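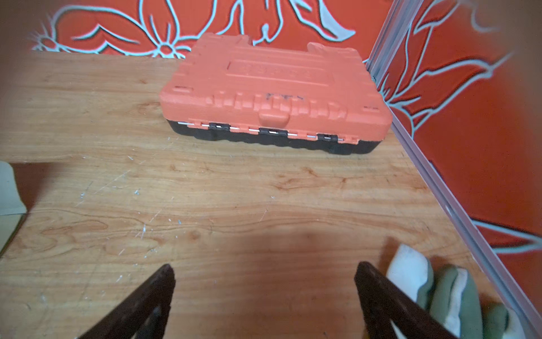

Jestodero Public Library
The Library's tool lending collection reopens to cardholders this Monday at 10 a.m. This thread sets out what has changed, who may borrow, and how returns will be handled. (1/16)

Jestodero Public Library
The collection now holds 268 items, up from the number available when lending was paused for the move to the Dretberg Street branch. A full list is posted at the Dretberg Street desk and in the online catalog under "Tools and Home Repair." (2/16)

Jestodero Public Library
Any resident aged 18 or older with a library card in good standing may borrow. Residents of Karabulut Township may also borrow under the shared card agreement. A signed borrower form is required before the first loan. Forms signed before the move remain valid and do not need to be completed again. (3/16)

Jestodero Public Library
Loans are for seven days. One renewal is allowed if no other cardholder has placed a hold. Renewals may be made online, by telephone, or at the desk, but must be made before closing time on the due date. (4/16)

Jestodero Public Library
A household may have up to four tools out at one time. Sets count as a single item. Ladders and tile saws are limited to one per household and may not be renewed. (5/16)

Jestodero Public Library
All tools must be picked up and returned at Dretberg Street. They cannot be sent to other branches, and they may not be placed in the book drop. Last year, the book drop at the Main Library was out of service for nine days after a pipe wrench was left in it. (6/16)

Jestodero Public Library
Late fees for tools are separate from those for books, which remain fine-free. The charge is one dollar per day per item, up to the replacement cost of the tool. Unpaid tool fees will pause tool borrowing only. Books, films, and meeting room reservations are not affected. (7/16)

Jestodero Public Library
Please return each item clean and complete. Staff check the contents of every set against the card kept at the desk. If a piece is missing, the borrower will have five days to bring it in before a charge is applied. (8/16)

Jestodero Public Library
Normal wear is expected and is not charged. This includes dull blades, worn bits, scuffed cases, and faded labels. If a tool stops working while in your care, please stop using it and tell us what happened when you bring it back. Do not attempt a repair. (9/16)

Jestodero Public Library
Blades, sandpaper, glue, fasteners, and other supplies that are used up in the course of a job are not provided. Staff can tell you what size or type a given tool takes. (10/16)

Jestodero Public Library
Funding: the collection is supported this year by a grant of $2,204 from the Tiltilex Neighborhood Fund and by $600 from the annual book sale. The grant covers replacement batteries, two new shelving units, and electrical safety testing of all corded tools. (11/16)

Jestodero Public Library
We have received several questions about donations. The Library accepts hand tools in working order at Dretberg Street during open hours. We cannot accept gas-powered tools, chainsaws, nail guns, or corded tools with damaged plugs. Donated items become Library property and may be lent, sold, or recycled. (12/16)

Jestodero Public Library
A beginner class on basic home repair will be held in the Dretberg Street meeting room on Monday evenings in February, 6:30 to 8 p.m. Topics are patching drywall, fixing a dripping faucet, hanging shelves, and adjusting doors that stick. The class is free. Space is limited to 14 people and registration is required. (13/16)

Jestodero Public Library
The class will be taught by Berkay Tatlı, who manages the Library's building maintenance department. Tools will be supplied. Please wear closed-toe shoes. Children under 12 may not attend, although the children's room will be open until 8 p.m. on class evenings. (14/16)

Jestodero Public Library
Holds placed before the pause have been kept in their original order. Cardholders with a hold will be notified by email or telephone when the item is ready, and will have three open days to collect it. If your contact details have changed, please update them in your account or at any branch. (15/16)

Jestodero Public Library
Questions about the collection may be directed to the Dretberg Street desk during open hours. Parking is available behind the building, with entry from the Karabulut Road side. The loading space by the rear door may be used for up to ten minutes when picking up large items. (16/16)

Jestodero Public Library
Correction to post 5: extension ladders are limited to one per household. Step stools are not subject to this limit and may be renewed once in the usual way.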